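FOR IMMEDIATE RELEASE
2023-05-08

Gusmont publishes bench code for tabletop robots, asks everyone to please stop improvising

MONTECINOS. Gusmont today released the Tabletop Pushing Code, a 22-page set of working rules for labs and training shops that run small robot arms over blocks, boards and other objects too light to complain. The code is free to download and takes effect for Gusmont's own benches immediately, to mixed feelings on the benches.

Work began last December, after the test group pulled 322 run logs from its archive and tried to establish what "blocks in starting position" had meant in each. In 2 of them it was written down. The rest relied on memory, custom or a sketch on a paper towel, which has been kept.

"We had strict rules for the arm and strict rules for the coffee machine," said Dagim Feyisa, who led the drafting. "Between the two there was a table, and on the table people did as they liked."

The code went through almost 606 written comments before it was closed. Many concerned the word "touching." The final text says two blocks are touching when no light shows between them from directly overhead. An earlier version ran to a page and a half and mentioned feeler gauges.

"I argued for the feeler gauges," said Nicanor Gaete, senior technician. "I would like that on record."

Tukow, which trains operators, tried the draft on its own floor over the winter and will teach the final version from its next intake. Tomix has adopted the sections on guarding and stop buttons and says it is still reading the others.

"Our operators found it dull, and we took that as a good sign," said Xolani Mnguni, head of training at Tukow. "The exciting rule books are the ones written after an accident."

The code does not replace a risk assessment or the safety standards that already apply to the arm. Shops that were hoping it would are asked to read section 1 again, slowly.

The main working rules are summarized for editors as follows.

Hands. No hands over the board while the arm is enabled. Straightening a block "just quickly" counts as hands.

Tool. The tip starts clear of every block. If it is in contact at the start, the run is void, however nicely it went.

Layout. Where the task is to group by color, the finished layout has like colors touching and bare board between one group and the next. Shape does not matter: a star may sit with a cylinder, and a heart with a hexagon.
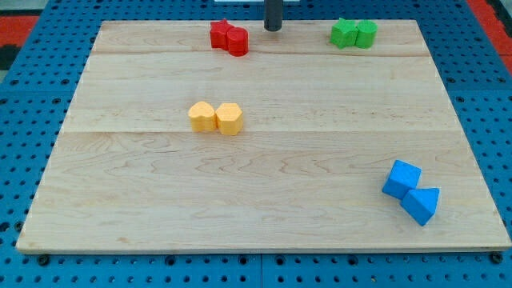

Records. The layout is written down before the run and again after it, by the same person, in words a stranger could follow. "As usual" is no longer accepted.

Stops. Any person in the room may stop the arm and need not give a reason until it has stopped.

Copies of the Tabletop Pushing Code are available from Gusmont on request. A printed edition of 1000 has been ordered, over the objections of accounting.

Press contact: Lautaro Zapata, Gusmont, Montecinos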